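Student team teaches robot arms to rack cups
HAFSTEIN - Students in the robotics club at Hafstein High School are spending the spring term on a household job: putting plastic cups on a drying rack.
The project, called Drovisix, uses two arms with black grippers and a small gold-colored wire rack. The 11 club members take turns guiding the arms by hand controls, and each run is saved for training. They have recorded some 1,000 runs and meet at 3:30 p.m. in the school's old print shop.
The club plans to show the work in May at the Fleltamport student robotics meet, where 13 teams are entered. Each team gets 40 minutes on the floor - setup included.

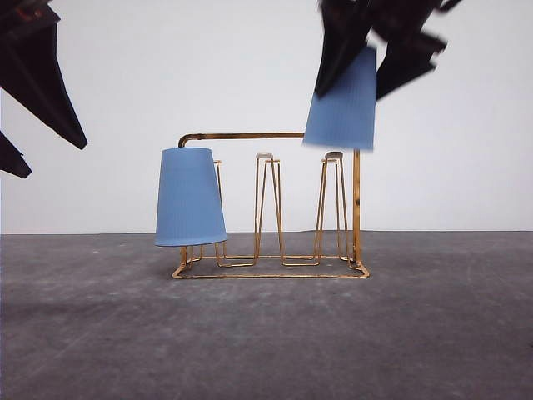
Doaa Morsy wrote in to ask if the club takes ninth graders, and if they need to know any programming before they join.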